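Hand-held gripper comparison — pre-use safety check
Site: Markham, bench 6
Units: Clustano pair (left and right), to be compared with the Ragnarsson pair
Date: 17 November 2025
Form issue: February, old version, still the one on the shared drive

Answer OK / NOT OK / N/A. Comments where needed.

1. Fingers fitted, no cracks
OK. Light scuffs on the edges of the left finger, cosmetic only. Look again after 300 cycles.

2. Finger fixings tight
OK. Nipped up both units before start. Right one took a quarter turn, left didn't move.

3. Opening and closing free through full travel
OK on left. Right a bit stiff for the last few mm. Not a stop item but write it down if it gets worse.

4. Pinch points understood by operator
OK. Hold by the handle only, never by the finger blocks. Tie back loose sleeves before the long run.

5. Fingers clear of fixed items at full opening
OK. Keep them open untill past the front edge of the box. Ragnarsson fingers are narrower so don't carry this result over, check again.

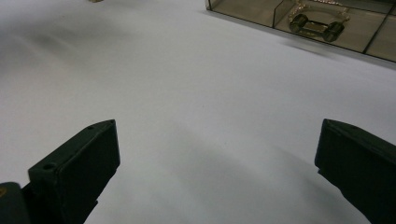
Item 5. Fingers open over the white surface, clear box at upper right with the chain inside.

6. Small parts suitable for the task
OK with comment. Chain is fine for a first go but the links can snag on a finger edge. If it snags, stop, open, lift off by hand. No tugging.

7. Divided box stable, no sharp edges
OK. Ran a cloth round the rim, nothing caught. Shiny walls though — tracking may not like the glare. One for the camera people, not a safety item.

8. Work surface clean and level
OK. Wiped down. Level to the eye, no spirit level on site.

9. Cables clear of hands and work area
NOT OK. Cable from the left gripper lies over the board and the right one loops off the side. Needs a clip on each side and enough slack for a full reach. Do this before the 100 cycle run, not after. 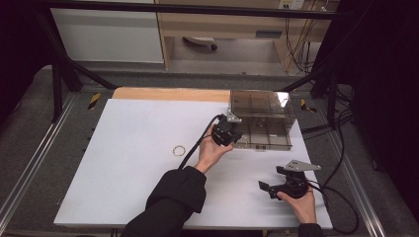
Item 9. Both grippers in hand, cables across the board and off to the right.

10. Floor clear of trip hazards
NOT OK. Loose cables by the right-hand post. Bundle or cover. Same comment as last time.

11. Frame, posts and struts secure
OK. Pushed at each corner, no movement. Hazard striping still stuck down on both rails.

12. Parts back in place between trials
N/A today. For the timed runs, ring and chain go back to the start layout every time, otherwise the two makes can't be compared.

13. Controller stop tested
OK. Kandomo controller, stop pressed with both units live, both dropped out. Reset by key. Key goes back on the hook pleae.

14. Operator comfort
Comment only. Wrist gets tired on the heavier unit. Swap operator at cycle 47, same as the other bench.

Result: short trials may go ahead. Long run on hold until 9 and 10 are closed.

Recheck needed: items 3, 5, 9, 10
Ragnarsson pair: seperate sheet, same form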